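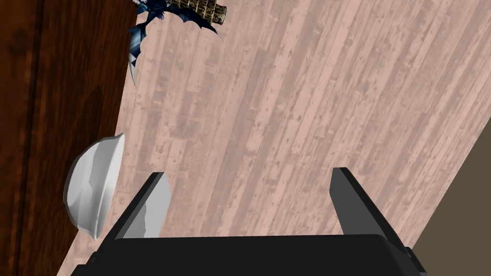

Chapter 11
Dry-Heat Cooking of Root Vegetables

11.1 Scope of the Chapter

Dry-heat methods transfer energy to food through hot air, radiation, or contact with a heated surface. No water, stock, or steam is added. This chapter covers oven roasting, pan roasting, and baking in the skin as applied to carrots, beets, parsnips, turnips, and potatoes. Moist-heat methods were treated in Chapter 10 and are mentioned only for comparison.

11.2 Surface Drying and Browning

A raw carrot is mostly water. When it enters a hot oven, water at the surface evaporates first, and the surface stays near the boiling point until that layer has dried. Browning begins only after the surface temperature rises well above this point. Pieces that are crowded on a sheet pan trap steam between them and remain pale, even when the center is fully cooked.

Three variables control the rate of drying: oven temperature, piece size, and spacing. A thin coat of oil improves contact between the vegetable and the pan but does not replace adequate spacing.

11.3 Piece Size

Cut pieces should be uniform within a batch. In the Treston kitchen trials, directed by Vicente Ulloa, carrots were cut into 19 mm lengths and weighed before and after roasting. Each batch started at 300 g after peeling. One batch lost 6 g to trimming of damaged ends and was entered in the record at 294 g. The corrected weight is used in Table 11.1.

Dense roots such as beets require smaller pieces or a longer time than parsnips of the same thickness. Whole beets are usually baked in the skin and peeled after cooking.

11.4 Terms Used in This Chapter

Carryover cooking: the continued rise in center temperature after food leaves the oven.

Fork-tender: the stage at which a fork enters the center with slight resistance.

Yield: cooked weight divided by prepared raw weight, stated as a percentage.

Section 11.5 begins with the preparation of the sheet pan and the order in which mixed vegetables are added to it.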